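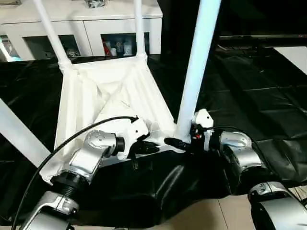 Kondetlow - subtitled or dubbed, and is the ending a mistake?

Film Talk > New Releases

yogesh_sengar
I saw Kondetlow on Thursday in the Brouwer, the small screen upstairs. I want to write down my impressions while they are fresh, and I would like to hear from people who watched the dubbed version. Spoilers after this point.

For who does not know the story: Jedov is a retired ferry pilot, 68 years old, who receives a letter from the town where he was born. The town wants to buy his mother's house because the new road must go through it. He travels there to say no. Henk Jacobs plays him, and I think it is the best work he has done. He has very few lines in the first part and you still understand that he is afraid of that house.

My problem is the ending. For the whole film the director, Roos Kramer, trusts us to understand things by ourselves. Then in the last scene the niece reads the mother's letter aloud, every word of it, with piano. Why? We already knew what was in it.

marlow_st
I don't agree about the letter. My wife and I both cried, and we are not people who cry at the Brouwer. The niece is reading it to him because his eyes are bad, this was shown with the newspaper at breakfast. So it is prepared.

yogesh_sengar
It is prepared, yes. I still think it is too long. He could listen to the first sentence and we could cut to the ferry.

T. Sorrentino
I watched it dubbed and I regret it. The voice they gave to Jedov is a man of 40 with a beautiful radio voice, and Jacobs has a mouth like an old door. It does not fit. If you have a choice, please take the subtitles. They are easy to follow, there is not so much dialogue.

About the ending I am with Yogesh. The piano is the worst part.

hajar.b
For me the bigger question is the middle hour. Does somebody understand in which order the things happen? The mother is dead, then she is cooking, then the road is already built, then it is not.

T. Sorrentino
I had the same trouble, and I am still not sure that Kramer knows it herself.

yogesh_sengar

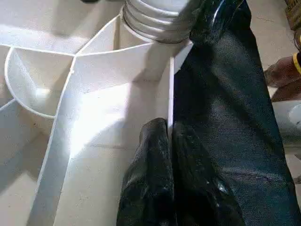

The middle hour becomes more clear if you stop looking for an order. I went a second time and I paid attention to the rooms. Every room of the house has its own year, and when Jedov goes through a door he changes the year too. So I see it like the white plastic piece in my picture, with thin walls and cells of different shapes. The kitchen is the round one like a cup, it has only the mother in it. The corridor is the long wall which goes diagonally, and it touches the other parts of the story. When you are in one cell you can not look into the next one, and I believe Kramer wants exactly this feeling from us.

hajar.b
Okay, this helps me. Then the scene with the suitcase is in the bedroom, so it is the year he left, when he was 21? I thought it was the grandson.

yogesh_sengar
Yes, the year he left. The same coat hangs behind the door.

marlow_st
Nice theory but the road engineer walks through the kitchen too, and he is surely from now.

yogesh_sengar
Correct, and I have no answer for him. Maybe he is the one person who does not belong to the house, so the rule is not for him. Or my rule is wrong.

T. Sorrentino
Or it is a mistake in the editing. This also exists.

marlow_st
Does anyone know if it will come back after this week? My sister wants to see it. The Temano page only says "more dates in March".

hajar.b
I asked at the desk. They will show it 2 more times, both with subtitles, both at the early hour. The dubbed copy goes to the big cinema.

T. Sorrentino
Poor big cinema.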